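Flevum Bench Marking and Good Practice Kit
For shared tables with one or two small robot arms
Made by Drenport

Home / Workshop safety / Floor and bench marking / Flevum kit

In stock. Product code 157. Price on the Tapia trade list, or ask us for a quote if you are fitting out several benches at once.

We put the first Flevum kit together for our own workshop, and it has grown a good deal since then (mostly because people kept borrowing bits of it and asking where they could buy the rest!). It is meant for schools, small firms and research groups who have arms working on a table in a room where people also walk about, and who would like their house rules to be plain on the floor and on the wall as well as in a folder.

What comes in the box

Black floor tape for walkways and table positions, two rolls
Orange and black hazard edging, 45 mm wide, for mats and steps
Cable clips and floor cable covers
White write-on labels for motor housings and plugs
A wall card with the Pristach bench rules, wipe-clean
A printed guide, 128 pages, with blank risk assessment forms at the back

About the bench rules

The Pristach rules are our own wording. They sit alongside your risk assessment and whatever standards apply to your machines where you are, and they certainly don't replace the maker's manual. What they do is give everyone who shares the bench the same few habits, in words that a new starter can follow on their first morning.

The first is about reach. Mark the floor to the furthest point each arm can get to, with whatever it is holding, and then add your stopping distance on top. Where two arms share a table, work out the area they can both enter and agree which one goes in first. Write that down on the card, please, as it is the thing people most often carry about in their heads.

The second is about the work itself. Sorting jobs with small, soft, springy items are lovely for learning on, but they do wander. Keep baskets and loose pieces inside the table border, and stop both arms before you put a hand in to tidy up, even if only one of them is moving. 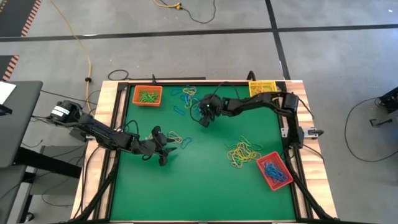

Dayana Cuevas wrote to say that her group had taped the walkway beautifully and then run an extension lead straight over it, and she wondered whether the guide could say more about power. She is quite right, and the current printing has a longer chapter on leads: where to route them, when to cover them, how to label both ends, and why a lead that is only there for the afternoon deserves the same care as one that stays put all year.

The third habit is about starting up. One person calls the start, everybody else answers, and the stop button is within reach of the person calling. If you have a stop on each side of the table, test both before the first run of the day and tick them off on the card.

The fourth is about changes. A new gripper, a faster programme or a table shifted a hand's width all mean going back to the reach markings and checking them again. It takes a few minutes with a tape measure, and the guide has a form for it.

Fitting the tape

Sweep and degrease the floor, let it dry fully, and press the tape down from the middle outwards. It holds well on sealed concrete and vinyl. On dusty, unsealed concrete you will want our primer, sold separately. We have now sent out 3,000 rolls of the black and are very happy with how it wears, though we do suggest replacing any length that has begun to lift at the corners.

Delivery and help

Orders placed before noon leave us the same day. Spare cards and forms can be bought on their own. If you are unsure how much tape you need, send a sketch of your table with the reach of each arm marked on it, and Aurelio Cuevas will work it out and write back to you.

Related items: Floor primer, small tin / Spare Pristach wall cards, pack of five / Cable covers, long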